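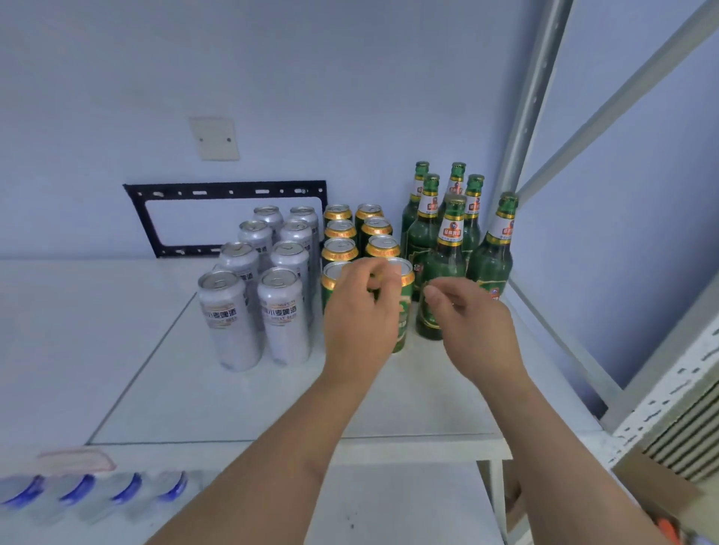 Estia Open Day, or: Fifty Minutes of Shelf Stocking

Posted 5 Jun 2020 | Filed under: Robots, Grumbling | 2 comments

I went to the Estia open day because the flyer promised "retail automation, solved." What I got was beer on a shelf. Cans, bottles, straighten, repeat — for 50 minutes. Tamsin Tawhiri, who ran the demo, was patient with my questions, but she wouldn't give me an error rate. Reton did the same pitch last July and I'm still waiting for their numbers too. I asked what happens when a bottle leans. "We're working on it." Fine. Ask me again in 13 months.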